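4.3 First power-up of the club gripper

The Gruslow kit sheet says this takes 11 minutes. Plan on a whole club meeting.

1. Put the hub and the electronics on the table and run the cable between them. Leave some slack. The sheet shows it pulled tight, and we don't recommend that.

2. Check every connector by hand. "Keyed" plugs are supposed to go in only one way. Ustyna Symonenko has gotten two of them in backward, so look before you push.

3. Turn on the power and wait for the blue lights.

NOTE: A blue light means the device has power. It does not mean the arm is listening to you, whatever the Hindard quick-start card claims.

4. Send the open command, then the close command. Write down what the fingers did, including nothing.

5. Set the grip limit to 80. The software will accept 200. Don't believe it.

CAUTION: The "soft stop" is a software feature and we have seen it ignored. Keep hands away from the fingers while they are powered, and agree on who calls stop.

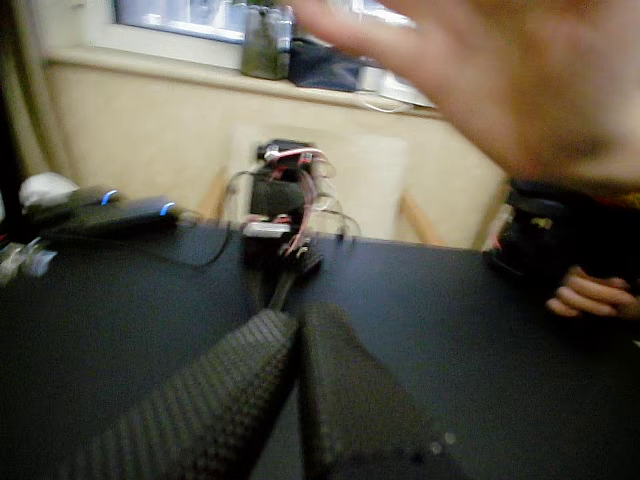 Figure 7. Gripper fingers in front, wiring and powered devices behind.

6. If you get error 705, power down and start again at step 2. The manual blames the user. Kazimír Vlček blames the connectors, and so far his record is better.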